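4. Descaling and first brew after storage

Applies to Jamberg 157 and 160. Older Hastau boilers see section 9, the tank is diffrent.

Before you start
Machine off, unplugged, cool. Give it 50 minutes if it's been brewing. Drip tray in. Bowl of at least 2 quarts under the spout.

CAUTION: No vinegar. It gets into the seals and you'll taste it for weeks.

4.1 Descale

1. Lift out the water tank. Pull the filter cartridge, set it aside. Leave it in and the descaler ruins it.
2. Fill tank to the lower line with cold water. Add one packet descaler. Stir till no grains left.
3. Tank back in. Push down until it clicks.
4. Plug in, switch on. Hold CUP and STEAM together until both lights blink orange.
5. Press CUP. Pump runs in short bursts, long quiet gaps between. Normal. Don't press anything.
6. When the orange light goes steady, empty the bowl. Careful, hot.
7. Rinse tank twice. Fill to the upper line, fresh water only.
8. Press CUP again. Let the whole tank run through.
9. Both lights off = done. Cartridge back in.

Note: if the light goes red at step 5 the tank isn't seated. Switch off, reseat, start over from step 4. Same descaler is fine.

4.2 Reset the counter

Counter asks for a descale every 2,000 cups. Doesn't reset by itself on the 157.

1. Machine on, no cup under spout.
2. Hold STEAM until you hear two beeps.
3. Let go. Light should be green.

Still orange: unplug, wait a minute, try agian.

4.3 First brew

1. Run one cup of plain water, throw it out.
2. Set grind to the middle mark. Finer later if it tastes thin.
3. Fill hopper halfway. Stored beans go stale, use new ones. We test with Grolska medium roast.
4. Brew two cups. Toss the first, taste the second.
5. Sour or chalky? One more tank of plain water.

CAUTION: Never turn the grind dial with the grinder stopped and beans inside. It jams.

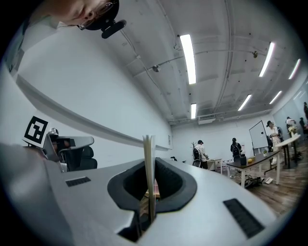 Can I use filtered water and skip descaling?
Filtered water slows the scale down but some still builds up, so descale whenever the orange light comes on.

4.4 Putting it away again

- Empty tank, tray and hopper.
- Run the steam wand for a few seconds until only air comes out.
- Leave tank lid open a day before boxing.
- Don't store below freezing. Water left in the pump will crack it.

Section checked by Teodora Leka, 2020-11-28. Descaler packets and spare cartridges: order from Dimitriou, parts list in section 11.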